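Capítulo 6
Montagem e manutenção da garra de dois dedos

Objetivos do capítulo
Ao final, o leitor deverá saber montar a garra no punho, verificar as articulações e registrar a manutenção da célula.

6.1 O caso Flultstead

Nos capítulos anteriores tratamos do braço e do controlador. Passamos agora à parte que mais se desgasta: a garra. O caso de estudo é a célula móvel de arrumação de quartos preparada pela Votora em Flultstead, sob responsabilidade da técnica Marlina Jugah. O robô trabalha com lençóis, edredons e fronhas, materiais que soltam fibras e se deformam a cada contato.

A folha de serviço de 28 de agosto de 2020 registra uma queixa simples: o dedo esquerdo chegava à posição de abertura depois do direito. O programa não havia sido alterado. Jugah desligou o acionamento, soltou a garra do punho e encontrou fiapos acumulados junto a um dos pivôs. A limpeza levou uns 15 minutos. A recalibração levou 43.

6.2 Antes de tocar na garra

Com o robô parado e a energia bloqueada, movimente cada articulação com a mão. O curso deve ser contínuo, sem pontos duros. Uma folga lateral perceptível indica parafuso frouxo ou bucha gasta.

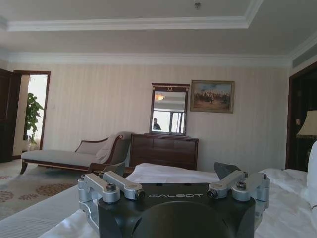 Confira em seguida o aperto dos parafusos, sempre alternando os lados. Não aplique lubrificante em excesso: o óleo que escorre para os dedos passa para o tecido. Depois da montagem, execute 14 ciclos de abertura e fechamento sem carga, em velocidade reduzida, e só então repita o teste sobre a cama.

Na célula de Flultstead, a revisão completa passou a ser feita a cada 95 horas de operação, intervalo proposto por Shahnaz Wijesinghe e adotado em outubro. A seção 6.3 apresenta a ficha usada nessa revisão e o procedimento para definir o zero dos dedos.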